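How to clean and protect a white laminate or painted worktop

Pale work surfaces mark easily, and most of the marks are left by things being dragged. What follows works on painted board, melamine and most plastic-faced tops. Don't use it on bare timber or stone.

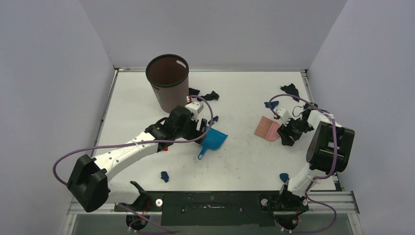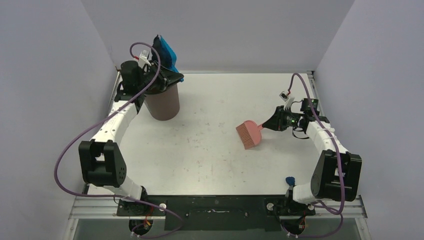

Start by working out what kind of mark you have. A transfer mark is colour left on top of the surface by rubber, metal or pencil, and it will come off. A scratch is a groove in the surface, and it won't. Grey scuffs like those on the white tabletop in the first photo could be either, so drag a fingernail across one. If the nail catches, skip to the filling section.

What you need
Two microfibre cloths
Dish soap and warm water
Baking soda
A white melamine sponge
Masking tape
Matching filler and 1000 grit wet-and-dry paper, for grooves only

Cleaning
Clear the surface and vacuum it. Grit under a cloth makes new scratches.
Wash with a few drops of dish soap in warm water. Rinse, then dry with the second cloth.
Mix baking soda with a little water to a soft paste. Spread it over any marks that are left and wait 12 minutes.
Wipe in small circles with light pressure, then rinse again.
Use the melamine sponge last, and try it in a corner first. It is a fine abrasive and will dull a glossy finish. On gloss paint I leave it in the cupboard.

Metal edging collects a dark line of dirt where it meets the top. Run a damp cloth over a plastic scraper and work along the join. Don't flood it - water that gets under the edging swells the board.

Filling grooves
Tape both sides of the groove. Press the filler in with a flexible knife and scrape it level. Leave it for up to 30 minutes, or whatever the tin says, then peel the tape and rub down with the 1000 grit, used wet. Colour match is the hard part. Buy the smallest tin and test it on the underside.

Keeping it clean
Put felt pads under anything that gets moved daily. Replace them when they flatten, and check them for grit every April or so when you do the rest of the shed. A cutting mat covers the area that gets the most wear.

Questions about solvent cleaners can go in the comments. Methylated spirits is fine on melamine but will soften some paints.

Posted by Sorcha Moriarty, 27/10/2023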